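Die Hellseherin von Dresdale

Kapitel 1: Der Aushang

Yae Nakajima glaubte nicht an Vorhersagen, und am wenigsten glaubte sie an solche, die mit Reißzwecken befestigt waren. Der Zettel hing neben dem Fahrplan der Fähre. Beratung in Lebensfragen, stand darauf, Termine auch abends, Brunomis Haus, zweiter Stock. Darunter eine Telefonnummer, von der jemand schon drei Streifen abgerissen hatte.

Drei Leute also. In einer Stadt, in der man sich wegen eines verlegten Mülltags bei der Verwaltung beschwerte, gingen drei Leute zu einer Wahrsagerin.

Sie riss den vierten ab. Für die Zeitung, sagte sie sich, obwohl die Zeitung seit August keine Zeile mehr von ihr gedruckt hatte. 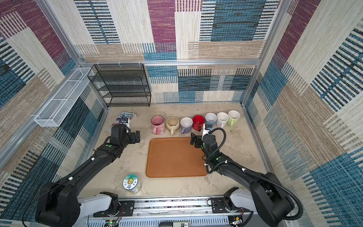
Weinrot, Blaugrün, Beige: gemusterter Stoff an den Wänden.

Ese Mohammed empfing sie ohne Kopftuch und ohne Kugel, in einer Strickjacke mit ausgebeulten Taschen. Das ärgerte Yae. Über Kugeln hätte sie schreiben können.

»Sie kommen wegen Ihres Bruders«, sagte Ese.

»Ich habe keinen Bruder.«

»Dann eben nicht.« Ese schenkte Tee ein und wirkte kein bisschen verlegen. »Manchmal liege ich daneben. Das kostet dann acht statt zwölf.«

Yae schrieb es auf. Ein Rabatt auf Irrtümer, das war wenigstens neu. Sie fragte nach Kunden, nach Steuern, nach der Ausbildung, falls es eine gab. Ese antwortete auf alles, freundlich und so ungenau, dass auf dem Block am Ende nur Halbsätze standen. Beim Hinausgehen sagte sie noch, Yae solle auf der Fähre nicht oben sitzen.

Natürlich saß sie oben. Es regnete, und der Wind drückte ihr die Kapuze ins Gesicht, aber sonst geschah auf der ganzen Überfahrt nichts. Auch das schrieb sie auf.

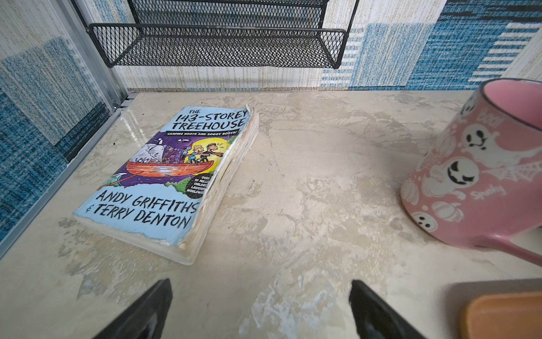

Huia Whitcombe fand, das beweise gar nichts, wer oben sitze und nass werde, sei doch immerhin gewarnt worden. Und überhaupt habe Ese ihr damals den Wasserschaden vorausgesagt, auf den Monat genau.

»In einem Haus von 1442«, sagte Yae. »Da sage ich dir auch einen voraus.«

»Du warst noch nie dort.«

»Eben.«

Huia legte auf. Das tat sie öfter, wenn ihr die Argumente ausgingen, und Yae, die das für ein Eingeständnis hielt, machte sich ein Käsebrot. Erst beim Essen fiel ihr auf, dass sie auf dem Heimweg zweimal über den Bruder nachgedacht hatte, den es nicht gab.

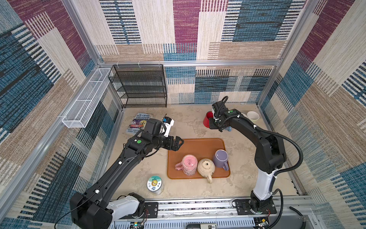 Kapitel 2: Adebayo

Der Anruf kam am Donnerstag, dem 24. Oktober 2019, kurz vor Mittag. Ein Herr Akande, Adebayo mit Vornamen, suchte die Tochter eines gewissen Nakajima, der früher auf der Werft in Jibrin gearbeitet habe.

»Werften haben viele Leute«, sagte Yae.

Er habe ein Foto, sagte er. Er wolle kein Geld.

Das sagten alle, die Geld wollten. Sie ließ sich seine Adresse geben und suchte eine Stunde lang nach einem Betrug – nach einer alten Anzeige, einem falschen Namen, irgendetwas. Es gab einen Kegelverein, in dem er Schriftführer war. Sonst fand sie nichts.

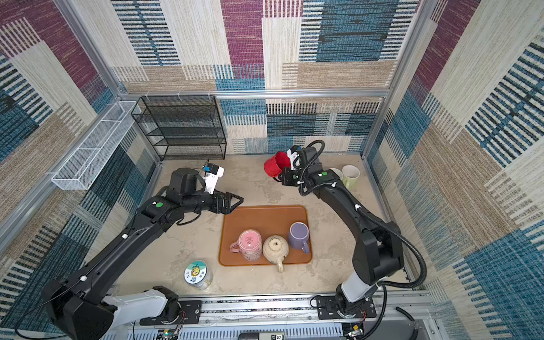 Kapitel 3: Acht oder zwölf

»Wer hat Ihnen von ihm erzählt?«, fragte Yae, noch im Mantel.

Ese stellte die Kanne ab. »Von wem?«

»Von Akande. Sie kennen ihn, oder Sie kennen jemanden, der ihn kennt. So läuft das doch.«

»Ich kenne keinen Akande. Haben Sie ihn getroffen?«

»Nein.«

»Dann wissen Sie auch noch nicht, was Sie mir schulden.«

Yae hatte die zwölf abgezählt in der Tasche. Sie legte acht auf den Tisch, ließ sich eine Quittung schreiben und behielt den Rest in der Hand, bis sie unten auf der Straße stand.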